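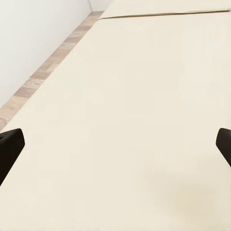

# How a tree becomes paper

Take a sheet of paper and tear it slowly. Look at the torn side. Do you see very small hairs? These hairs are called fibers, and all the paper in your school bag is made from them.

Most of the fibers come from trees. A tree needs fibers to stand up in the wind. They are long and thin, like tiny drinking straws, and they are held together by a natural glue. This glue has a difficult name, lignin. You can say it like this: LIG-nin.

## First, the wood becomes soup

At the paper mill, the logs lose their bark. Then a big machine cuts them into chips. The chips are cooked with water and chemicals in a very tall pot, until the glue lets go of the fibers. Now we have something that looks like brown porridge. Its name is pulp.

My neighbor Kjell Granström worked in the mill at Lakberg when he was young. He told me that the smell was like old eggs and cabbage, and that his mother made him leave his jacket outside the door! The smell comes from sulfur, which is used in one way of cooking the wood.

The pulp is washed many times. If the paper must be white, the pulp is also bleached. If it is for cardboard boxes, it can stay brown.

## Then the soup becomes a sheet

Now comes the part which I like best. A lot of water is added to the pulp, so much that some 100 buckets of this soup would hold only one bucket of fibers. The soup is poured on a moving net. The water falls through the holes and the fibers stay on top. They lie across each other in all directions, like spaghetti on a plate.

The wet sheet goes between heavy rollers, which press out more water. After that it travels over hot rollers until it is dry. At the end it is rolled up on a huge reel, and one reel can be heavier than several cars.

But why does the sheet not fall apart, if the glue was washed away? When wet fibers dry close together, they hold on to each other by themselves. Water can loosen them again. For this reason a wet paper bag breaks so easily.

## Before there was wood paper

People made paper in China around two thousand years ago. They used bark, old rags and even fishing nets. In Europe, paper was made from rags for hundreds of years. People went from house to house and collected worn-out shirts and sheets. Later there were more and more books and newspapers, and there were not enough rags for all of them. So in the 1800s, the mills learned to use wood.

## Make your own sheet

You need old newspaper, a bowl, warm water, a flat piece of window screen and 2 towels. Ask an adult to help you with the blender.

1. Tear the newspaper into small pieces and let them lie in warm water for 3 hours.
2. Blend the pieces with plenty of water until you have a gray soup.
3. Pour the soup into the bowl. Slide the screen under it and lift it up slowly.
4. Let the water drip off. Turn the screen over on a towel and press with the other towel.
5. Take away the screen and let your sheet dry until tomorrow.

The children in Ingegerd Aasen's class in Ostdale put flower petals in their soup. Onion skin is also nice, but cut it very small. If your sheet has a hole, put it back in the bowl, stir, and try again.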